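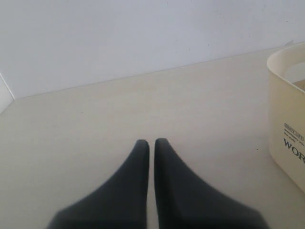

Cell 6, wrist camera view: gripper fingers nearly closed, bin at right.

Robot Cell Technician (tube handling)
Pedinow, Sproģis site
Permanent, full time. Reference 1218.

Pedinow is looking for a technician to take over the day-to-day running of Cell 6, a single-arm cell that moves capped sample tubes between open plastic bins. The post covers setting up, routine care, fault finding and small repairs. It does not include writing control software, which is done by the Jillix group on the floor above. You will report faults to them and test what they send back.

The cell

The cell consists of one table-mounted arm with a two-finger gripper, a camera at the wrist and a second camera looking at the work area. The table is kept clear apart from the bins and whatever is being moved. Bin positions are set against a paper template at the start of each shift and the template is then taken away. Runs are started from a desk outside the cell and logged under the job name Kostis.

Most stoppages on this cell are mechanical or down to housekeeping: a finger that has crept on its mount, a knocked camera bracket, a bin set down a few millimetres out, a label that has come loose and stuck to a fingertip. We need someone who checks these things before asking for a software change. 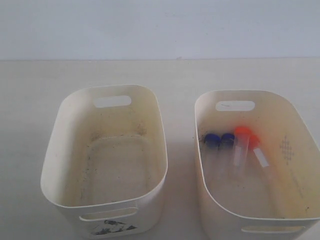 Bins and tubes on the work table. The left bin is empty; the right one holds tubes with blue and red-orange caps.

Main duties

Start-up checks each morning: finger alignment, full open and close travel, cable strain relief at the wrist, camera focus and exposure, emergency stop.

Setting the bins to the template and recording their positions in the cell log.

Wiping down the table and washing or replacing bins. Specks and staining on the inner walls can be picked up by the detection step, so bins are inspected inside as well as out, including the handle holes.

Checking the stock of test tubes. Tubes with split caps, lifted labels or scratched bodies come out of use.

Removing, cleaning and refitting gripper fingers. Each refit is followed by a repeat of the hand-eye calibration, and the result is entered in the log whether or not it is within limits.

Replacing worn parts from the cell spares cabinet and reordering when a drawer reaches its marked level.

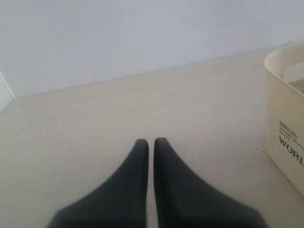

Calibration takes up a fair part of the week. The fingertips should close level and parallel, and the wrist camera must not be disturbed while the fingers are off. New starters usually find the bracket screws the awkward part — they are reached from underneath with the arm in its service pose, and there is little room for a hand. Training on the arm and on our lock-off procedure is given in the first 8 weeks, during which you will not be asked to enter the cell alone.

What we ask for

A technical qualification in mechanical, electrical or mechatronic work, or equivalent time spent on the tools.

Experience of keeping at least one robot, machine tool or packing line in working order.

Ability to read a wiring diagram and use a multimeter safely.

Clear written notes. The log is read by people who were not there.

Experience of camera calibration is useful but not required.

Hours and terms

Day shift, starting at 7.30, with an early finish on Friday. There is no night work. Occasional Saturday cover is agreed in advance and paid at the overtime rate. Tools, overalls and safety shoes are supplied.

How to apply

Send a CV and a one-page account of a fault you traced and put right — what you saw, what you measured and what you changed — to the Pedinow recruitment desk, quoting reference 1218. Applications close at the end of July. Shortlisted applicants will be invited to Room 488 for an interview and a practical task at the cell, lasting up to 6 hours with a break for lunch.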